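Sorting class opens in Lirken community kitchen

A free evening class on kitchen waste started in Lirken in April, and the first group has already filled all its places. It is held in the community kitchen on Grabner Street, where residents learn how to separate packaging before it leaves the house.

The class is led by Melaniia Panasiuk, who moved to the town seven years ago and worked before that at a recycling depot. She said that most people in Lirken want to sort their waste correctly, but the rules on the collection leaflet are short and the packets on the kitchen table are many.

"People ask me always about the same things," she said. "Bottles are easy for them. The difficulty begins with a biscuit bag or a box that has three materials in it."

The town changed its collection system last winter. Paper and carton now go in one container, metal in another, and plastic film is accepted only at the Zorkell depot on the road to Bavance. According to the town office, around 300 households have asked for help with the new rules by telephone or at the counter.

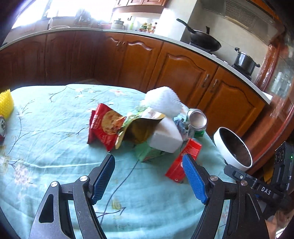 Each class lasts from six o'clock until half past seven. The participants work together at one table and decide for every item where it should go. They are asked to bring packaging from their own homes, and Mrs Panasiuk adds some things that she knows will cause a discussion. Foil bags are one of these. Many residents put them with the metal, because the inside is shiny, but in Lirken they must go in the general waste.

Used cleaning things are another question which comes up often. Sponges and brushes can be washed and kept for dirty work such as bicycles or garden pots, and when they are finished they also belong in the general waste. A brush with a metal handle is different, and Mrs Panasiuk advises to take it to the depot.

The kitchen itself was chosen on purpose. The town offered a meeting room with a projector, but the organisers preferred a place with cupboards and a worktop — a place where people feel as they do at home. The room is used in the mornings for a cookery course and stands free after five.

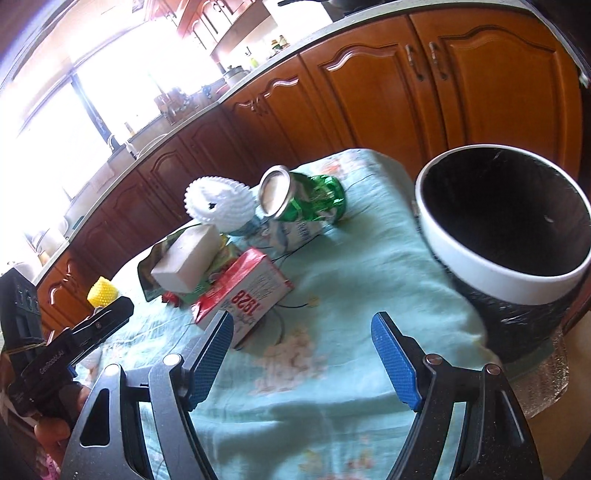

Drinks cans are a smaller problem than many residents think. The depot accepts them in any shape, and there is no need to remove the printing or to wash them with hot water. A green can crushed in the middle, for example, can go in the metal container as it is, once it has been emptied. Cartons should be folded flat if possible, which saves space in the container and also makes the work of the collectors easier.

One participant, who lives near the old station, said she had come only to keep her sister company. She now has four boxes under her own sink, and her husband complains that he needs a map. She plans to return for the second part of the course, which treats glass and food waste.

The second part begins next month and has 50 places, divided into small groups. It is free of charge for residents of Lirken, and people from Bavance may join if places remain. Registration is open at the town office counter in the mornings. Participants should bring a bag of clean packaging and, if they have it, the collection leaflet — copies in large print can be collected at the same counter.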